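Handout 6, Film Finance and Production Accounting. Revised May 18, 2025. Read before the session on closing.

# Presales, gap and the order of repayment

## 1. Where this fits

Handout 5 covered the budget top sheet and the split between above-the-line and below-the-line costs. This one deals with how an independent feature is paid for once the budget is locked. Studio pictures financed from a corporate balance sheet are outside the scope.

The running case is *Oline*, a drama with a single-purpose production company, Ziltness, and a sales agent, Stiltden. All sums are in thousands of dollars. The locked budget is 2,000.

## 2. The sources

An independent finance plan is usually assembled from several of the following.

- **Equity.** Cash invested in return for a recoupment position and a share of net profits. It is repaid after debt and carries the most risk.
- **Presales.** Distribution rights in a territory, sold before delivery. The buyer signs a contract for a minimum guarantee, pays a deposit, and owes the balance on delivery.
- **Tax credit.** A claim against a state or national authority, based on qualifying spend. It is normally paid after the final cost report has been audited, so a lender advances against it at a discount.
- **Gap.** A loan secured on territories that have not yet been sold.
- **Deferrals.** Fees that cast, crew or producers agree to take later, out of receipts.

A presale contract is not cash. It becomes cash when a bank lends against it, and the bank will read the contract before it looks at the script. Points it will check: whether the buyer's credit is acceptable, whether the buyer has any approval right that could let it refuse delivery, and whether the notice of assignment has been countersigned. 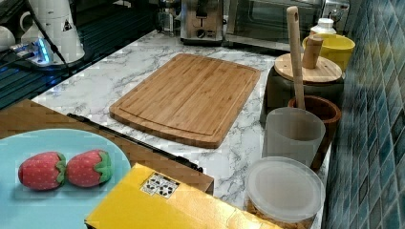 The deposit is treated separately from the balance. In most contracts it is payable on signature and held by the collection agent or paid into the production account. Only the balance can be discounted. Students regularly list the full minimum guarantee as loan proceeds and the deposit as a second item, which counts the deposit twice.

## 3. How gap is sized

Stiltden prepares a sales estimate with two columns, *ask* and *take*. The ask is the opening price for each territory. The take is the lowest price the agent would accept. Lenders work from the take column only.

For *Oline*, the unsold territories have a total take of 700. The lender on this picture requires coverage of 2 to 1, so the gap loan cannot exceed 350. From that figure the following come off before anything reaches the production account:

1. the arrangement fee
2. the interest reserve, calculated to the expected repayment date
3. the lender's legal costs

The amount left is the net advance. A finance plan must show the net advance as a source, or show the gross loan as a source and the three deductions as budget costs. Either treatment is acceptable in the assignment. Mixing them is an error.

Note that the estimate is reduced each time a territory is sold. If Stiltden closes a territory at a price below its take, coverage on the remaining loan may fall below the ratio, and the loan agreement will say what follows. Common remedies are a partial prepayment or a lender's right of approval over further sales.

## 4. Completion guarantee

The guarantor undertakes to the financiers that the film will be delivered on schedule, to the agreed script and specification, or that they will be repaid. It does not guarantee quality or sales.

The guarantor will want to see the script, schedule, budget, principal agreements, insurance certificates and the contingency line.

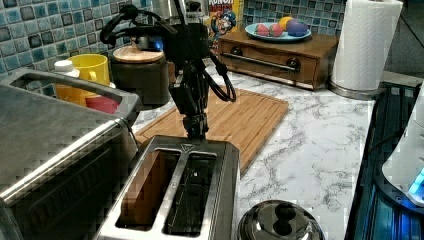 Contingency is calculated on the budget less agreed exclusions. Bond fees, finance costs and the contingency itself are usually excluded. Check the definition in the guarantee before entering a number.

Takeover is the guarantor's last remedy. Before that it may attend production meetings, require cost reports more often, or insist on a countersignature for checks. Tô, the second case in the reader, went through the first two stages and not the third. Compare its cost reports before and after December, and note which account codes moved.

## 5. The waterfall

Gross receipts are paid into a collection account and distributed in a fixed order. For *Oline*:

| Rank | Recipient | Basis |
|---|---|---|
| 1 | Collection agent | Fee and expenses |
| 2 | Residuals | Set-aside under guild agreements |
| 3 | Stiltden | Commission of 15 percent |
| 4 | Stiltden | Capped marketing expenses |
| 5 | Senior lender | Principal, interest, fees |
| 6 | Gap lender | Principal, interest, fees |
| 7 | Completion guarantor | Sums advanced, if any |
| 8 | Equity | Investment plus premium |
| 9 | Deferrals | Pro rata |
| 10 | Net profits | Per the profit schedule |

The order is negotiated and differs from picture to picture. Ranks 3 and 4 are the usual points of dispute. A lender may require the agent to defer part of its commission until rank 6 has been cleared. 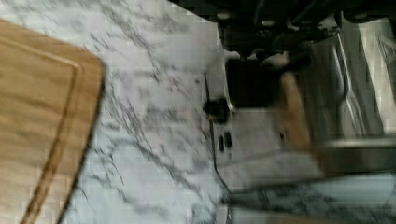 *Corner of a wooden cutting board on a white marble countertop.*

"Pro rata" means in proportion to the amounts owed. "Pari passu" means at the same rank. The two phrases are often used together and do not mean the same thing.

## 6. For the next session

Prepare a one-page finance plan for *Oline* using the contracts in the reader. State the gross and net figure for each loan. Mark any presale you would exclude from the borrowing base and cite the clause. Bring the interparty agreement, with the delivery definition marked.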